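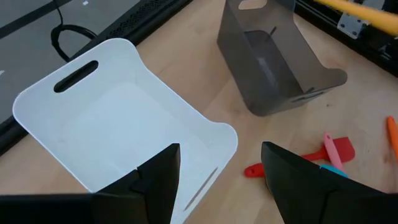
White storage basket with handle slots, on a wooden tabletop.

Search this course Go

Wednesday, August 5, 2020
By Irfan Shaikh

Notes for session 5: Sorting things and naming the piles

Welcome back! Last time we got through alphabetical order (and why "Mc" ruins everybody's day), so now we move on to classification proper. The basic idea is that a category is a promise. If I file a book under Gardening, I'm promising that a person who wants gardening will look there. My old teacher Tudur Bellis used to grade our schemes by handing them to a stranger with a timer running, and I plan to do the same to you in April.

Two words you need for the reading. A facet is one way of looking at a thing — its color, its size, its material, its use. A hierarchy picks one facet to go first and tucks the others underneath. Most of your arguments this term will be over which goes first.

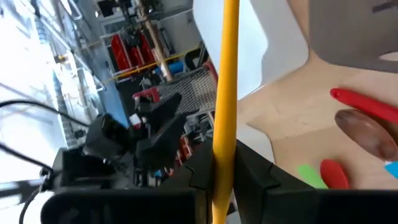

Yellow, long, thin, smooth: four facets before we get to what it's for.

The Zukier catalog in your packet has 2,000 cards and was built use-first. The Skyrme one has only 118 and was built by material, and I love it, though I can never find anything in it. Read Kagiso Ntuli's comparison, but skip the appendix unless you like tables.
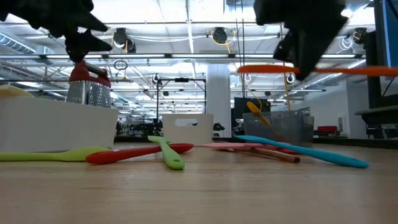 Mixed categories are where beginners get stuck, and I did too for years. You've got an item that belongs in two places and you freeze. Think kitchen tools: do you keep them by use or by color? The box grater in the white bin has a red plastic top and a steel body, so a scheme based on material has to split it or pick a side, and a yellow spatula and an orange one are together by use but apart by color. Pick a rule, write it down, and put a "see also" wherever the rule hurts.

For next time: take any drawer at home and sort it twice, with a different facet first each time. One page, both schemes, and tell me which one your family hated. Yuto Tanabe has the spare packets if you lost yours. Room 105 again, same hour.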